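Why Does Wood Have Stripes?

Look closely at a wooden table, a door or a pencil. You will probably see lines running along it. These lines are called the grain. They were made while the tree was growing.

How a tree gets wider

A tree grows in two ways. It gets taller at the tips of its branches, and it gets wider just under the bark. Under the bark is a very thin layer that makes new wood every year.

In spring there is usually plenty of water, and the tree grows fast. The new wood is light in color. Later in the summer growth slows down, and the wood made then is darker and harder. In winter, in cold places, the tree stops growing until the weather warms up.

One light band and one dark band together make one year. If you look at a stump, the bands go around in circles. These are growth rings. A stump with 60 rings came from a tree that grew for 60 years.

From rings to lines

So why does a board have lines and not circles? It depends on how the log is cut. At a sawmill, most logs are cut the long way. The saw slices through the rings from end to end, and each ring shows up as a line.

If the board comes from near the middle of the log, the lines are mostly straight. If it comes from closer to the outside, they can make tall curves that look like flames or hills.

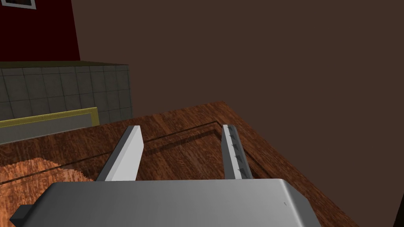
Knots are the round or oval spots you find in some boards. A knot is the bottom of a branch. As the trunk got wider, it grew around the branch and closed it in. The grain bends to go past a knot, the way water in a stream bends past a rock.

Try it yourself

You need a sheet of thin paper, some tape and a crayon with the wrapper off.

Find a piece of rough, unpainted wood, such as an old fence board. Tape the paper over it. Rub the side of the crayon gently across the paper until the lines show.

Do this on 3 different pieces of wood and write on each sheet where you found it. Are the lines close together or far apart? Wide rings mean the tree grew quickly. Narrow ones mean it grew slowly, maybe in a dry year or in the shade of bigger trees.

Words to know

Grain: the lines and patterns in wood
Growth ring: the wood a tree adds in one year
Knot: the place where a branch joined the trunk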